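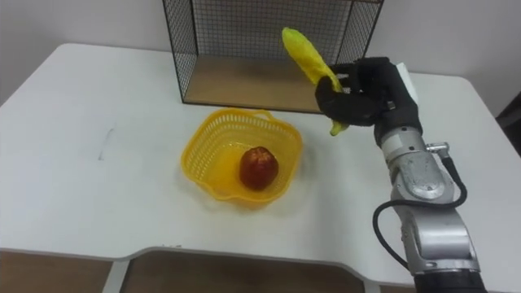 2021-01-07. Skelthorpe project, back on the fruit task after the break. Samina and I spent the morning on the pick side, because the place side can't be judged until the grip is steady. Fingers curled round the middle of the banana now, with the thing held nearly upright over the table, which is the pose Zihan asked for in November. It still leans to the left at the top. I can live with that for the yellow basket but not for the wire shelf, where the opening is less forgiving.

Settings for the record: finger closing force down to 24 on our own scale, wrist speed at 90. Closing order is thumb last. Natanael had it thumb first in his branch, so whoever merges, please keep mine until we have talked.

Cable. Arlindo wants it clipped to the lower segment. I left the loop as it is, down the left side of the arm, and limited the wrist turn in software. If someone does clip it, leave slack at the connector and redo the joint limits.

Apple is in the basket as the fixed item. Do not move it between runs or the camera check has to be done again. Camera check file is number 438 in the shared folder, the older ones are no good.

Edileuza asked whether marks should be given for the grip alone. My view is no - the course sheet says pick and place, and the Clesel team will be marked the same way. Will ask at the next meeting.

To do:
- try the banana lying at 4 different angles
- slower lift, same force
- write up the shelf approach path
- return the Marciniak power supply to the store

4 shares | 3 comments

Natanael: Fine with thumb last for now. My branch was tuned for the apple.

Zihan Kong: Can you put the wrist limits in the file header? I went looking and only found the old ones.

Samina: Done, same file. Nader group want the table after us so please log out when you finish.

Skelthorpe student project notebook | Contact the lab | Back to top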